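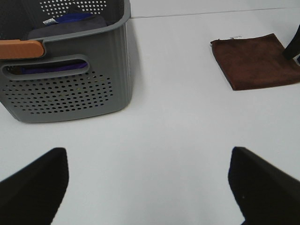

Wrist view, left arm. Basket with the grey and blue-purple stuff in it, brown towel out on the table.

April, Trotbridge shed, 7:40 pm

Picked up from where Maritza left the bench. Her note said "left arm fine, right arm has opinions", and I can confirm both halves.

Job for tonight was the towel fold, or at least the first grab of the towel fold, with the basket parked on the left as the place finished things go. I have wanted a machine that does my laundry since I was nine. So far I have built one that makes me do laundry more carefully than I ever have in my life.

Wrist camera first. Eliécer reprinted the bracket with a 5 degree tilt and it's a real improvement. Both fingertips show at the bottom corners with a decent wedge of table between them, so you can judge the approach without craning your neck around the back of the arm. The old bracket gave us a lovely view of our own knuckles. The black fingers read well against the white top. The table seam still runs across the upper part of the view and the edge finder still thinks it is the most interesting thing in the room. Masked it in software for now. Hernán wants to lay one big sheet over the lot, and he is welcome to carry it up the lane.

Right arm: homing was out again. Same joint as before, second from the base. Took the cover off, found the grub screw had backed out, put it back with thread locker, which is what I wrote that I would do last time and evidently only wrote. Rehomed, fine afterwards. Ran it over to the towel and stopped it with the tip just above the cloth.

Grab runs, left arm, towel corner. Speed at 36 per cent.
- first batch: pinched table. The table did not fold.
- dropped the approach height by a hair, got the corner, lost it on the lift
- grip force up to 61, held it through the lift most times
- grip force up to 90 to see what would happen. What happened was a noise. Back to 61.

The care tag on the brown towel is a nuisance. It sits right at the corner we want and it's so pale against the white table that the corner picker goes back and forth on whether it is towel. Options are to cut it off (Seung-woo's vote) or teach the picker about tags (Jhair's vote, and Jhair will not be the one doing it). There's another tag sticking up out of the basket on the blue-purple cloth, so scissors only get us so far. Leaving them on until we've had a proper argument.

Basket itself is behaving. The oval slot in the front is a handy landmark, easier for the tracker than the rim. The little holes below it gave the depth estimate fits until I smoothed it. Not attempting anything inside the basket yet. The dark grey thing in there is crumpled in a way no fold planner of ours is ready to discuss.

Software: running the Lorulero branch, not main. Main still has Jhair's logging change, which fills the disk and then politely stops. Please do not merge until he's looked at it.

To do
- order longer grub screws from Ríos, plus spares, plus spares of the spares
- Vemum motor driver on the right shoulder is warm to the touch after a long run, check the current limit
- label the two estops, they're the same colour and I pressed the wrong one
- Eliécer: could the bracket come down a few grams? The wrist sags at full reach
- someone bring back the good hex keys

Powered down 10:15, both arms parked. Kettle left on the shelf by the door, it trips the breaker if it shares a strip with the right arm. Ask me how I know, Hernán, seeing as you were there.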